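Texier hand grippers, rented for a week: can they clear a table yet?
Posted 28 October 2018
Filed under: Home machines

Fallico rents out the Texier grippers in pairs, 150 dollars for the week plus a 50 dollar deposit, and the listing says they are "the hands your home robot will have." I don't have a home robot. Neither do you, I'd guess. But the pitch interested me because it skips the arm, the wheels and the software and lets you find out whether the hand itself is any good. You hold one in each fist, squeeze, and do your chores with two fingers a side.

I've been reading that machines will do the housework soon for as long as I have been doing the housework. So I made a list of boring jobs and worked through it at the dining table and the kitchen counter, with my own eyes and my own brain in charge. That is a huge head start over any machine on sale. If I can't get a job done with these things, I don't see how a computer is going to.

What went well: fruit. Anything fist-sized and a bit firm is easy, and the soft pads don't seem to mark the skin. Small tomatoes are fine if you slow down. You do lose all sense of how hard you are pressing, and I split one early in the week and had to wipe down the tablecloth. Long vegetables are more trouble than they look. Grab a cucumber in the middle and it swings, grab it near one end and it swings more, and it never ends up lying in the bowl the way you meant.

Carrying the bowl afterward is another story. Pinching the rim works when it's empty. With a full load the rim twists between the fingers, and I ended up using both grippers and walking like a man with a tray of eggs.

What went badly: cloth. I could pick up a dish towel every time and fold it almost never. The second fold is the problem, when you need to get a finger under several layers. I gave up after 5 towels. Plastic bags were the same story but noisier. Opening one took me longer than I'm willing to admit in a review with my name nowhere near it. Cables I won't even score.

Build quality is decent. The joints move smoothly and nothing came loose. The pads pick up lint and have to be cleaned often, and the instructions say nothing on what to use (I used dish soap and a damp rag, no harm so far). My wrists were sore by the second evening. The grip is a poor fit for a small hand and the weight sits too far forward.

The Fallico page also quotes a trial at the Pimville workshop in which a machine with these same fingers sorted parts into bins and got 70 percent of them right. They print that number in large type as if it were good news. Think of it in a kitchen. Three plates in ten on the floor, or the fruit in the trash and the peel in the bowl. A shop floor can set up a bin and a light and keep everything in one place. My table has a phone on it, somebody's homework, and whatever came in with the groceries.

There is a rival set from Inurton that people keep bringing up in the comments. I tried it in March at a friend's place and found the fingers too stiff for anything soft. If you're choosing between the two, take the Texier. If you're choosing between the Texier and your hands, you know my answer already.

Two stars for the claims, four for the hardware. I would rent them again to see what a newer pad could do with towels. I wouldn't buy them, and I wouldn't put off hiring a cleaner while waiting for the robot they're supposed to belong to. For now the one chore I'd trust to fingers like these is loading a fruit bowl, with a person on the other end.
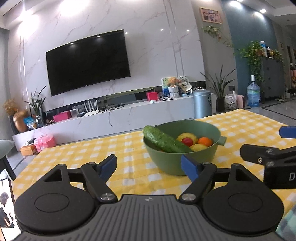
The deposit came back in full, by the way, minus nothing for the tomato.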